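## 4. Equipment Planning and Procurement

### 4.1 Scope of the purchase

The planning exercise reported in this section covered the equipment needed to run bimanual assembly trials at the Ploltstead site. The existing station had been built for single-arm pick-and-place work and could not be extended to two arms without replacing its base and its power supply. The laboratory therefore prepared a case for two new stations of the same design, to be bought in one round and kept in service for six years. Both authors of the case, Pongsak Thongsuk and Griet Verstraete, had access to the maintenance records of the older station, and these records shaped most of the decisions set out below.

Three headings were used in the budget: capital items (arms, hands, controllers and enclosures), recurring items (spare fingers, cables, pegs and boards) and staff time. Earlier budgets at Ploltstead had placed cables under capital and had made no provision for renewing them. The records showed that cables were the part most often reported as faulty, and the heading was changed accordingly.

### 4.2 Choice of arms and hands

Offers were received from Benedetti and Usov. The Benedetti offer was lower in price for the arms alone. It did not include multi-fingered hands, and the adaptor plates needed to mount hands from another maker would have been charged separately. The Usov offer joined arm and hand under a single service contract, with a fixed charge for replacement finger joints. When the cost of service over six years was added, the difference between the two offers became small, and the decision rested on delivery terms and on the time needed to return a repaired hand to use.

The question of whether multi-fingered hands were required at all was raised during internal review. Parallel grippers are cheaper and simpler to maintain, and for upright pegs of a single diameter they would be sufficient. The planned trials, however, include parts of several sizes and tasks in which one hand may be asked to steady a part while the other places it. Verstraete estimated that a set of exchangeable grippers able to cover the same range would cost over 64 per cent of the price of the hands, before any allowance for the time lost in changing them. The hands were retained in the specification.

### 4.3 Enclosure, lighting and work boards

Enclosures were at first treated as optional. The older station stood in an open room, and its camera data varied with the time of day to such a degree that morning and afternoon trials had to be analysed separately. A dark enclosure with controlled coloured lighting was added to the specification for both stations. The cost was modest compared with that of the arms — and the saving in repeated trials was expected to cover it within the first budget year.

Work boards and their parts were ordered from Wirkis. The boards are flat and white, with inset panels, outlines and holes, and are used with loose parts of different diameters (Figure 1). They are counted as recurring items, as are the parts. Boards of this kind can be replaced singly, whereas the fixtures used on the older station had been fastened to the table and required the station to be taken out of service whenever one was worn.

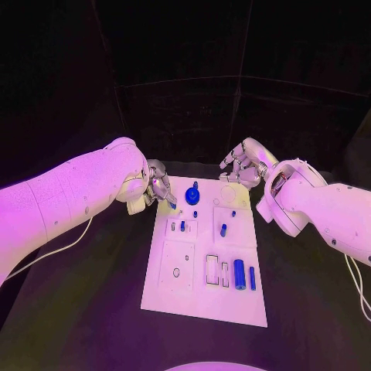 **Figure 1.** Two-arm station with multi-fingered hands over a work board. The left hand holds a blue peg; the right hand is open.

Staff time was the heading most difficult to estimate. The suppliers' figures covered installation and basic training only. They did not cover the calibration of the two arms against each other, the preparation of task sequences or the daily checks that the site's safety rules require. Thongsuk proposed that these be entered as a separate line for each station and reviewed every January, so that any reduction could be moved to the spare parts line within the same year. The proposal was accepted.

### 4.4 Timing of the orders

The arms and hands had the longest delivery period and were ordered first. The enclosures were ordered once the floor plan had been approved, and the boards last, as Wirkis was able to supply them from stock. One difficulty arose from this order of events: the table height had been fixed before the final dimensions of the arm bases were known, and the tables for both stations had to be altered. Later purchases at the site will require confirmed base drawings before any furniture is ordered.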